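Category: Free Textbooks > Writing & Communication > First-Year

Chapter 4: Leaving Things Out

I used to write the longest emails in my office. I'd get asked when the newsletter was going out and I'd answer with the date, then the reasons for the date, then a little history of how the date had been different last year (and who had complained). My boss at the time, Eilif Boström, once printed one of these, took a pen, and crossed out everything except "Friday morning." He slid it back across the desk and went to lunch.

I was pretty annoyed! I kept the sheet, though, and I've been using it in class ever since.

This chapter is all about cutting. In Chapter 3 we worked on getting words down, and I told you to let yourself ramble, and I meant it. Now you get to go back in with a pen. Most students I've taught expect this part to be painful, and for the first page or two it is. Then something loosens up and you start enjoying it, a bit like cleaning out a closet once you've gotten past the coats.

Let's start small. Take this sentence from a flyer for a community supper in Rivau:

We would like to take this opportunity to let all of our neighbors know that a supper is going to be held in the hall at 6 p.m. and that everybody is welcome to come along.

Read it out loud. You probably ran out of breath somewhere near "going to be held." Now try this one:

Supper in the hall, 6 p.m. All neighbors welcome.

The second version fits on a card you can read while walking past it. It's a little blunt, and maybe you'd like to warm it up with a word or two about the food. Go ahead! The room is there now. When the first version was done clearing its throat, there wasn't space left for the soup.

Writers aren't the only people who deal with this. Gardeners thin out their seedlings, cooks take the fourth spice back out of the stew, and anyone who has laid out a poster has had the argument about blank space, usually with the person paying for the poster. Clients see an empty area and want to put a phone number in it. Designers want to leave it alone, and so the phone number ends up in tiny type at the bottom and everybody is a little unhappy. 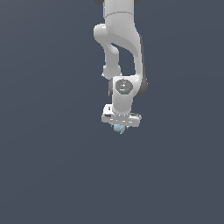 Fig. 4.1. One subject and a plain gray background (computer rendering).

On a page of text, the blank space is in your paragraph breaks, your margins and your short sentences. I'll come back to paragraph breaks in section 4.3, where you'll be cutting up a truly awful letter from a landlord named Ranasinghe, written by me late one night for this purpose.

One warning before the first exercise. Cutting can go too far, and when it does the reader has to guess. I once trimmed a set of directions down so hard that two guests drove to the wrong town. I'd dropped the word "north," which had looked to me like decoration. So when you take a word out, read the sentence again as if you'd never been to the place, never met the people and had skipped breakfast.

Try It 4.1

Find something you wrote last June, or any old message of 40 words or more. Cut it to 20. Put it away for a day, then read it cold and add back whatever you miss. Write down what you added back, because we'll use that list in section 4.2.

If your message was a text to a friend and it already had only 18 words, pick another one. You're ahead of me.

More in this book
Chapter 3: Getting Words Down
Section 4.2: Words You Miss
Section 4.3: Where Paragraphs Break
Chapter 5: Writing to Strangers

Contact the editors | Copyright Zilach Open Press | Back to top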